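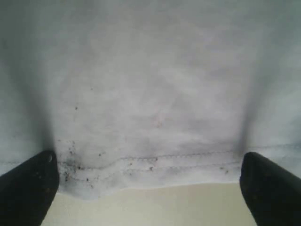

By Rok Petek
Laundry & Closets | Updated in November

T-shirts are easy to fold badly. Most of the trouble comes from starting with a crooked shirt, so spend a few seconds getting it straight first.

Find the hem

Pick the shirt up by the bottom hem, one hand toward each side, and let the cloth hang between your hands. The hem is the part with the double row of stitching. It is thicker than the rest and gives you something firm to hold. If the two rows look wavy, pull gently sideways until they lie even. Don't tug hard on thin cotton or the hem will stay stretched.

Lay it flat

Use a table instead of the bed. A mattress gives under your hands and the creases stay in. Put the shirt down, take hold of the neckline and smooth the cloth from the collar toward the hem with your palm. Check the neck before you fold. Clips and tags left around the collar will press a mark into the fabric if the shirt sits in a stack for a month.

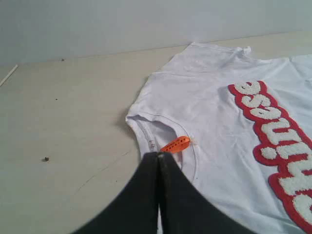 Shirts with raised lettering

Fuzzy chenille letters need more care than a flat print. Wash the shirt inside out in cool water and keep the iron off the letters. If the shirt needs pressing, do it from the inside with a towel underneath. White shirts with red trim on the letters should get a first wash alone in case the color runs.

When you fold, keep the crease off the word if you can. Bring in both sides, fold the sleeves back, then fold the bottom up in 2 steps. A wide word will have to bend somewhere, so roll the shirt loosely instead.

Storing

Stand folded shirts on edge in the drawer. Put the ones with raised letters at the end of the row, where they won't get squashed.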